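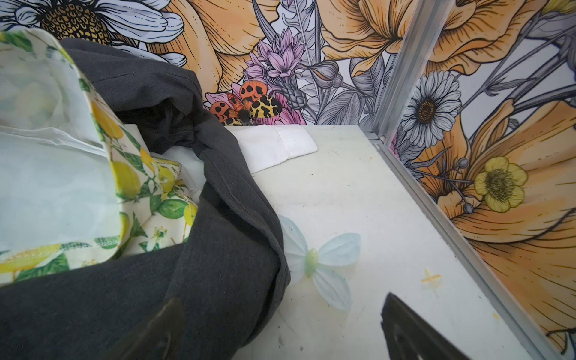
October, 9:20 p.m.

Checked the second-pass subtitles for Rultham, episodes 8 through 10. Episode 8 is clean. Episode 9 has a drift of ten frames starting after the eyecatch, which means the timing was done against the broadcast master and the disc master has a shorter card. Shifted everything after that point and rechecked the last line against the audio. It holds.

Episode 10 is a translation problem. Yasaman has the captain calling her sister "Commander" in the harbor argument, and in episode 3 the same word was left as "Elder." Wrote to her with both line numbers. My vote is "Elder" throughout, with the style sheet updated so that Sena uses it in the dub script. Sena records next week and has the old sheet.

Sleeve proof from Trevier came at four. Spine text is centered now. The running time is still the figure for the television cut. Marked it and sent it back to Babak. The rating icon is under the minimum height by a hair, so I marked that too.

Commentary track for the film: Amirhossein delivered it at the wrong sample rate again. Converted it here and will ask for a proper export anyway. Level is fine. Hum on the left channel for the first 20 seconds, gone after a high-pass filter.

Elaheh wants the art cards packed behind the disc tray. The tray in the Hayat case has no clearance for that. Asked for a sample case with the deeper hinge.

Tomorrow: menu navigation test, chapter stops, reply from Kotville on the booklet paper.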